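Flesano 台下小冰柜用了三个月，随便写写

先说结论，懒得看长文的看这段就行：能买，但别按官网那个价买。制冷没毛病，噪音比想像的大，隔板设计一般，客服还行。我这台是打折时候入的，2,000 整，含送货不含安装。其实也没什么好安装的，插电就完了。

背景交代一下。我跟 Sanaa Zerouali 合开了个小点心铺，主要卖冷的，布丁、慕斯、酸奶杯之类。之前用的是一台家用冰箱，七月那阵子天热，门一天开关无数次，温度根本稳不住，布丁出水，退了好几单。心疼。后来下决心换专门的。

看过三个牌子。Nwosu 那台太宽，门口进不来，pass。Vorkside 的好看，是真好看，但是内胆浅，放不了高杯，而且配件全要另买，一个层架单独收钱，想想就气。Flesano 不好看也不难看，尺寸合适，就它了。

送货

约的上午，下午才到。师傅态度可以，搬上两级台阶没加钱。外箱有个角瘪了，拆开机器没事，泡沫挺厚。说明书一言难尽，翻译腔很重，“请勿令儿童居住于机内”，看了半天。保修卡夹在最后一页，别跟纸箱一起扔了，我差点。

静置了一晚上才通电，说明书写的是两小时，Ismail Abou Zeid 修过好多年冷柜，他说横着运过的最好放久一点，听他的。

制冷

这块没什么可挑。空机降到三度挺快，我没掐表，反正洗完一轮模具回来就到了。装满之后慢一些，正常。我另外放了个温度计在最里面，跟面板显示差不到一度，靠门那边会高一点点，所以奶油类一律往里塞，果汁放外面。

开门频繁的时候回温也比旧冰箱强太多。周末最忙的时候基本上五分钟开一次，奶冻没塌过。就冲这个，钱没白花。

结霜有，不严重。后壁薄薄一层，两周左右擦一次。说是自动化霜，我看是半自动。

噪音

重点吐槽。压缩机启动的时候“咯噔”一下，然后嗡嗡嗡。店里有人说话、放音乐，不觉得。早上一个人备料就很明显。Estrella Quezada 第一次来帮忙被吓一跳，以为什么东西掉了。垫了橡胶脚垫之后好一点，强烈建议垫上，几块钱的事。

放卧室隔壁的别买。开放式厨房也慎重。

收纳和托盘

柜子上面和里面怎么摆，折腾了好几轮。原装层架间距就那么几档，要么太高要么太矮，高杯进去刚好差一点点，气人。最后抽掉一层，改用托盘分装，一盘一盘进出，比一杯一杯拿快得多。托盘我试过硬的软的，便宜的那种薄塑料一受重就弯，端起来心惊胆颤，杯子往中间滑。后来换成带边的，贵一点，值。圆角的好洗，直角的缝里老藏糖浆，要拿牙刷抠。

尺寸一定先量再买！我第一批就买大了，塞不进去，现在拿来放包装袋。 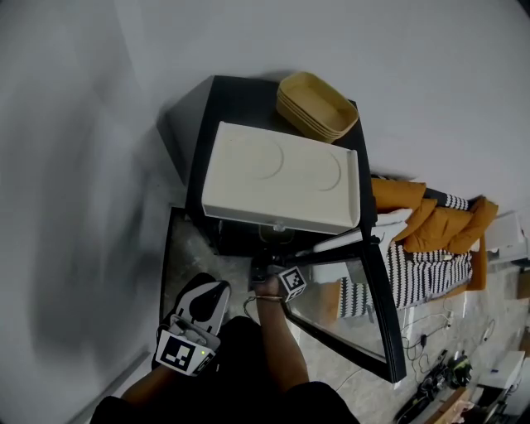 门和密封

玻璃门，好处是不开门就能看见还剩多少，坏处是指纹。每天擦，每天都有。阴雨天玻璃外面会起雾，擦了一会儿又来，不影响用，就是客人看不清里面有什么。

密封条刚到的时候有点硬，右下角关不严，要用手推一下。用吹风机温风吹了几分钟，捏一捏，好了。这招也是 Ismail 教的。要是你那台也漏，先试这个再打客服。

门不会自己回弹，开到多大就停多大。手里端着东西的时候其实方便，但是忘关就惨了。没有开门报警，这个价位居然没有，扣分。我贴了张纸条，“关门”，两个大字，管用。

灯

内灯偏白偏冷，芒果布丁照出来像假的。开关在面板上，长按才关，短按没反应，我一开始以为坏了。现在白天干脆不开。

耗电

店里那个计量插座读了第一个月，271 块… 打错，是把烤箱也算进去了，两个插同一排。后来单独测过一阵，比旧冰箱略高，能接受，具体数字没记下来，不乱说。

客服

打过一次，问层架能不能单配。接电话的是个叫 Abdelilah Soliman 的小哥，说话很快但是很耐心，查了型号，说可以配，要等货。等了挺久，到了，装上严丝合缝。运费他们出的，这点加分。

线上客服就算了，全是自动回复，问什么都给你发保养指南。

清洁

内壁光滑，湿布一抹就行。别用 Flenisine 那种强力去污的，我在侧面偷懒喷过一次，留了一块发乌的印子，到现在还在。温水加一点小苏打足够。排水孔在最底下靠后，容易被碎屑堵，拿棉签捅捅。背后散热那面离墙留点空，灰也要吸，我上个月吸了一次，一大团。

值不值

官网标价 2,000 再加 773，打折前那个价我觉得不值，差的钱够买一堆好托盘了。折后可以。家用的话有点浪费，声音也大。小店、工作室、经常做冷点往外送的，合适。

优点：温度稳，装得多，结实，电话客服靠谱
缺点：吵，没开门报警，层架档位少，说明书离谱

打分的话八分吧，脚垫自己垫上算八分半。

有问的可以留言，看到就回，周末出摊回得慢。Sanaa 让我补一句，柜顶别放太重的东西，说明书上有写上限，在倒数第二页，字很小。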